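# How our robot club is teaching a robot to make a bed

My name is Dulce Aguirre and I help run the robot club at Terkirstead. If you have ever been told to make your bed and thought "a robot should do this for me", you are in very good company, as that is more or less how our project started.

We had a big meeting in July to choose what to work on. Somebody wanted a robot that plays football. Somebody else wanted one that feeds the cat (we don't have a cat). Then one of the younger members said she just wanted a robot to pull her sheet straight in the morning, and everyone laughed, and then everyone went quiet and started drawing on the backs of their worksheets. So that was that. We named the project Pruretti, which doesn't mean anything at all. It came out of a game where you pull letters from a bag, and we all liked how it sounded.

## Why is a sheet so hard?

Think about a wooden block. If you push it, it slides. If you pick it up, it's still the same shape, and if you turn it over it's STILL the same shape. Robots get on very well with blocks.

Now think about a bed sheet. Push it and it goes all crinkly. Pick up one corner and the rest of it flops about. Pull it flat over here and a new wrinkle pops up over there! There are so many shapes a sheet can be in that you could never write them all down, even if you had all the pencils in the world.

People who build robots have a name for things like this. They call them "soft" or "floppy" objects. Sheets, socks, jumpers, string and pizza dough are all floppy objects. Try spotting some more in your own house. I bet you find loads in your bedroom.

## Wrinkles are made of light

So how does a robot even know a wrinkle is there? You and I can run a hand across the bed and feel it. Our robot's hands can't feel very much yet, so mostly it has to look.

Here's something you can try. Take a plain sheet or a pillowcase, something all one colour. Pinch it in the middle, let go, and look closely at the mark you've made. You'll see little bright lines and little dark lines next to each other. The bright ones are the sides of the wrinkle facing the lamp or the window, and the dark ones are the sides facing away.
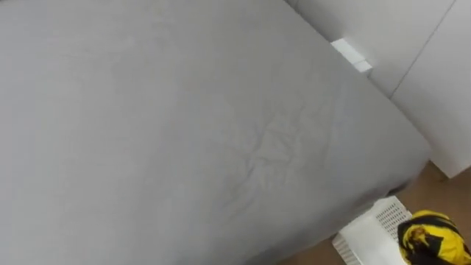

Those lines are the clue. The computer looks for places where light and dark sit close together in thin stripes, and it says to itself (well, it doesn't say anything, but you know what I mean) "there might be a wrinkle here". Where the cloth is all one even shade, it guesses that part is flat.

It does get fooled. Stripy bedding is a nightmare for it! Our first program thought every single stripe was a wrinkle and wanted to smooth them all away. It would have been there until Christmas. That's why we practise with plain grey, and patterns will have to wait until we're better at this.

Shallow wrinkles are tricky too. A big fat fold has a nice strong shadow, but a tiny one only makes a faint line, and if the light changes it can nearly vanish. Turn your own lamp to shine from the side, low down, and watch how much easier the small ones are to see.

## Learning from lots and lots of pictures

A robot can't learn what a wrinkle is from one picture, in the same way that you didn't learn to read from one word. So we collected pictures. We now have 1,361 of them, and club members have gone through every one, drawing round the wrinkly bits with a mouse. This is called labelling. I won't pretend it's the most thrilling job, but we do it with music on and we swap over a lot.

The pictures all get sorted by a program we wrote called Celanow. It shows each picture to two people, and if they don't agree about where the wrinkle is, it goes into a pile for us to argue over. Some of the arguments are brilliant. Is a crease going over the edge of the bed still a wrinkle, or is it just the sheet bending round the corner? We spent a whole afternoon on that one – and I changed my mind twice.

## What the robot does next

Once it has found a wrinkle, the robot needs a plan. Ours goes like this:

1. Find the middle of the wrinkly patch.
2. Work out which way the longest crease is pointing.
3. Choose a spot on the smooth cloth next to it.
4. Press down gently and slide away, across the crease.
5. Look again.

Step 5 is my favourite. Lots of people forget about looking again, but a robot that never checks its work might cheerfully smooth the same patch all day long, or make a worse mess and roll off feeling pleased with itself.

We're taking Pruretti to the Weerasinghe Cup, where every club gets two goes and the judges choose the bedding. Please, please let it be plain. We still have to sort out step 4, as pressing gently is much harder to explain to a robot than you'd think. Too soft and the hand skates over the top, too hard and it drags the whole sheet along with it. If you have any ideas, come and tell us. We'll put them on the whiteboard, next to the drawing of the cat.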